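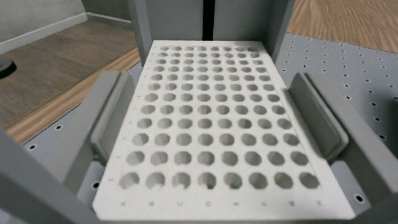 Section 5. Running the Cell for Visitors

This section covers open days, customer visits, and any other time people who don't normally work with the Henside cell will be standing near it. Read Section 3 (Teaching Rack Positions) first. If you haven't taught your positions yet, a visitor day is a bad time to start.

A word before the steps. The sales sheet says the demonstration program can be run "with no preparation." We have hosted a fair number of visits with it and don't agree. Plan on a morning.

5.1 The day before

1. Load the demonstration program in the simulator and run it from start to finish with the same rack type you plan to use on the bench. The simulator draws a 96-well rack, the finger pads and the perforated deck, and it will show you if a pad path crosses a rack corner.

2. Watch the approach from the low view behind the rack and again from directly overhead. A path that looks fine from one side can be off by a finger's width from the other.

3. Turn on contact checking under Settings > Physics. It is off after every update, for reasons Gidel support has not been able to give us.

4. Export the program and write its revision number on the run sheet.

NOTE: A clean simulator run tells you the path is possible. It tells you nothing about how hard the pads will squeeze a real rack, how worn the pads are, or whether someone has bumped the deck. Don't show visitors the simulated run and let them believe it is a recording of the cell.

5.2 Before the doors open

1. Put out the floor tape. Visitors stay 3 feet back from the deck on all sides.

2. Check that the emergency stop works by pressing it during a slow move. Looking at the light is no substitute.

3. Set speed to 25 percent. The factory setting for demonstrations is much higher, and it makes a good show until a rack lets go.

4. Use empty racks only. No liquid, no samples, no dyed water "to make it easier to see."

5. Run the full cycle 5 times with the room closed. If any cycle faults, fix the cause or call off the live run. Do not clear the fault and hope.

CAUTION: Grip force is not saved with the program on controllers shipped before February. Re-enter it by hand and have a second person read it back from the screen.

5.3 During the visit

1. One person runs the cell and a different person talks. The one running it doesn't take questions while the arm is moving.

2. Say out loud which rack the arm will pick up, and where it will put it, before you press Start.

3. Keep the live run under 9 minutes. Attention goes, and people begin leaning over the tape.

4. If the gripper misses, press Stop, say that it missed, and open Section 7. Visitors from Prieto saw a miss at our last open day and asked better questions afterward than they had all morning.

5. Answer questions about throughput with numbers from your own log, or say you don't have them. The brochure figure was measured with the racks already lined up, and it leaves out loading time.

NOTE: You will be asked whether the cell "sees" the wells. The demonstration program does not look for wells at all. It goes to taught positions. The Hiltik vision add-on is sold separately, and we haven't tested it with this gripper.

5.4 After the visit

1. Return the arm to Home and power down at the controller, then at the wall.

2. Inspect both finger pads. Replace the pair if either has a nick you can catch with a fingernail.

3. Write down every fault, including the ones no visitor noticed.

4. Set the speed back to your normal production value before the next shift.

Corrections to this section go to Vesela Jurić. Last changed 30 December 2019.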